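Kitchen Physics for Non-Physicists, session 7: heat, steam and why lids matter
Handout + my notes. Room is the same, Thursday, bring a calculator

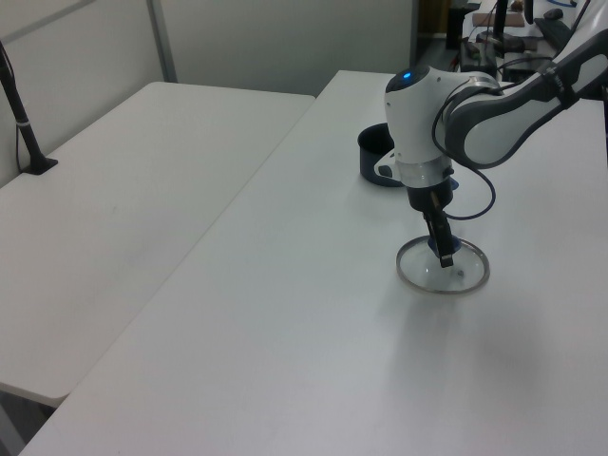
Carrying on from evaporation last time. You'll need the two numbers from the board or none of this works:

specific heat capacity of water, 4.2 kJ per kg per degree
latent heat of vaporisation, 2260 kJ per kg (at boiling, normal pressure)

Look at the size of the second one. Taking a kilo of water from 20 to 100 costs 336 kJ. Turning that same kilo into steam costs 2260 on top. Nearly seven times as much. Most people guess the other way round, we did a show of hands in March and two people got it right.

1. Where the heat goes

Pan on a hob. Heat in from below. Heat out by:
- evaporation from the surface
- convection, air moving past the sides
- radiation, small at these temperatures but not nothing
- conduction into handle, hob surround etc. Ignore for now

Open pan, evaporation wins easily once you get past 70 or so. Below that the losses are more evenly shared. Put a lid on and the vapour has nowhere much to go. It condenses on the underside, gives its latent heat back to the lid, drips down. You still lose heat through the lid itself, but glass and steel at 90 odd degrees lose a lot less than an open water surface does.

Common mistake in the homework: saying the lid "traps heat". Marks lost for this. Say what it does. It stops vapour leaving, and vapour was carrying the heat.

2. Worked example (Bindstead pan)

Bindstead pan, 2 litres of water, so 2 kg. Starts at 20.

Energy to reach 100 = 2 x 4.2 x 80 = 672 kJ

Now suppose lid off and 400 g boils away while you're answering the phone.

Energy lost as steam = 0.4 x 2260 = 904 kJ

So you spent more boiling off less than a quarter of the water than you did heating the lot. Write that down somewhere.

Hob gives 1500 W into the pan (assume all of it gets in, it doesnt). Time to reach 100: 672 000 / 1500 = 448 seconds. Seven and a half minutes near enough. Time spent making those 400 g of steam: 904 000 / 1500 = 603 seconds. Ten minutes.

Do it again yourselves with 1 litre and 100 g lost. Answers at the end.

3. Simmer vs rolling boil

Water boiling hard is at the same temperature as water boiling gently. Extra power makes extra steam, no extra degrees. The potatoes do not know the difference. (They do get knocked about more. Zdeňka Doležal raised this last week and she's right, if you want them broken up for soup then fine, boil hard.)

Exception: pasta in the first minute, where the movement stops it sticking. That's stirring by other means, nothing to do with temperature.

With the lid on you can turn the hob right down and hold at boiling. The hob then only has to replace what goes out through the sides and the lid. If you leave it at full it still has to make steam, pressure goes up a touch, lid rattles, starchy water goes all over the hob. So lid on AND heat down, both.

4. Vents

Small hole in a lid. Lets some steam out so the pressure underneath can't build and lift the lid. Costs you a bit of energy, saves you a mess. Steam leaving a vent is invisible right at the hole. The white cloud further up is droplets, steam that has already cooled and condensed. The invisible bit is the one that takes your skin off. It gives up its latent heat on you, same 2260 per kilo, which is why a steam burn is worse than a splash of water at the same temperature.

Lift lids away from you, far edge first. Dry cloth. A damp cloth conducts much better than a dry one, the air pockets have filled with water.

5. Pressure and altitude

Boiling point is where vapour pressure equals the pressure pushing down. Less air on top, lower boiling point. Rule of thumb, one degree lower for every 300 m you go up. Only good for the first couple of thousand metres.

Srithong problem: village at 1500 m. Boiling point there = 100 - 5 = 95. Rice takes longer, tea is worse. Turning up the hob doesn't help, see section 3.

Pressure cooker is the same idea backwards. Roughly double atmospheric pressure inside, water boils near 120, beans done in a fraction of the time. We are not deriving the curve. If you want the curve it's Clausius-Clapeyron, look it up, not examined.

6. Salt

Everyone asks. Yes it raises the boiling point. A teaspoon in a big pan raises it by less than a tenth of a degree. It's there for taste. Move on.

7. Cooling

Same physics going the other way. A pan of soup left covered cools slowly, uncovered it cools quicker becuase evaporation takes heat off the top. For the fridge you want it through the warm range fast, so shallow dish, wide surface, lid off until it stops steaming, then cover.

Homework, hand in next session:

a) The Eltitside canteen boils 7 kg of water from 15 degrees. How much energy?
b) They leave the lid off and lose 489 g as steam. How much extra energy? What is it as a fraction of your answer to (a)?
c) Explain in three sentences why the kitchen window mists up. The word "trap" is banned.
d) Boiling point at 900 m, using the rule of thumb.

Show working. Units every line please.

Answers to the section 2 practice: 336 kJ to heat, 226 kJ lost as steam. 224 seconds and 151 seconds.

Next time frying, so oil, smoke points, and why water in a hot pan is a bad idea. Read the section on boiling again first, it depends on it.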